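Home | Food | Kitchen | Gardens | Competitions | Subscribe

Breakfast on one plug: do we need the all-in-one?

By Eimear Costello 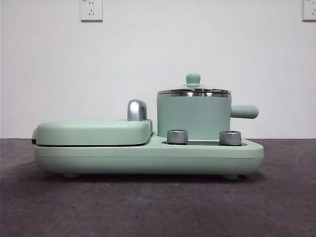
Does a combined toastie grill and saucepan make breakfast any quicker?
Only if you were already cooking both halves at once, and few of us are on a working morning.

The breakfast station has been creeping back into shop windows for a couple of years now, generally in a colour you might find on a seaside beach hut. Mint green is the one everybody seems to want. Mine arrived in it, a sandwich grill on the left and a little pot on the right, sharing one long base with rounded ends, and I will admit that two visitors said "ooh" before either had asked what it did.

I am wary of things that get an "ooh". My mother had an electric carving knife that got one every Christmas and was used for cutting foam cushions the rest of the year.

The promise is simple enough. You press your sandwich on one side while your egg or your porridge gets going on the other, and the hob stays cold. For a student in a rented room, or someone whose kitchen is a shelf with ambitions, I can see the pull. Razia Paracha lived for 3 months with her cooker disconnected while the builders argued about a wall, and she ate from a machine of this sort most days.

"I was fond of it," she told me. "Then the cooker came back and I put it in the cupboard over the fridge. I'd need the steps to get it down."

That cupboard is where I suspect a great many of them live. Duarte Lobo, who has mended small appliances in Pakcombe for 20 years, sees the ones that get out. He doesn't dislike them. What bothers him is the marriage of two jobs on one base. If the pot side packs up, he says, people stop using the grill side as well, even when it is perfectly sound, and the lot goes to the tip.

"With two cheap machines you lose one," he said. "With this you lose your whole breakfast."

He also grumbled about cleaning, and there I'm with him. A saucepan goes in the sink. A grill joined to a base does not, so you are left leaning over it with a damp cloth, chasing cheese towards the hinge. I spent longer on that over my fortnight's trial than on anything I cooked. The pot was a pleasure by comparison, small and straight-sided with a shiny steel rim, and it lifted out of its well without a fuss.

As for the food, the toasties were good. Cheese and pickle, cheese and onion, and one with leftover Florko beans that I would not serve to a guest. Porridge for one was fine. Porridge for two needed watching. Boiled eggs worked, though they would have worked in any pan I own, and I own more pans than I should.

Timing was the real trouble. The sandwich was ready in 5 minutes and the eggs were nowhere near, so I stood eating half my breakfast while I waited for the other half. You can start the pot first, of course. By then you are planning your breakfast like a railway timetable, and a slice of toast begins to look very sensible.

Then there is the worktop. Gearóid Ó Riain fits kitchens for McGrath, mostly in older terraces, and he asks every customer to put out what they use daily before he measures up. The kettle comes out, then the toaster. Almost everything else, he finds, is brought out with an apology.

"They say, 'We'd use it if there was room,'" he said. "So I give them the room — and I go back to fix a drawer in August and there's a fruit bowl on it."

A long appliance is awkward in a way a tall one isn't. It wants a stretch of wall to itself and somewhere near a socket, which in my house means moving the bread bin. I moved the bread bin. I moved it back the following Sunday.

Rok Nikolovski, my neighbour, takes the other side, and with some heat. He works nights at the Trestik depot and comes in when his family is asleep. He makes a sandwich and warms some soup, and doesn't have to clatter about with the big pans. He has had his for 3 years and says he would replace it tomorrow. I can't argue with that, and I notice that he cooks both halves at once, every time.

If that is how you eat, go ahead. If you are buying it for the colour, you could paint the bread bin.

400 shares | 20 comments | Print this article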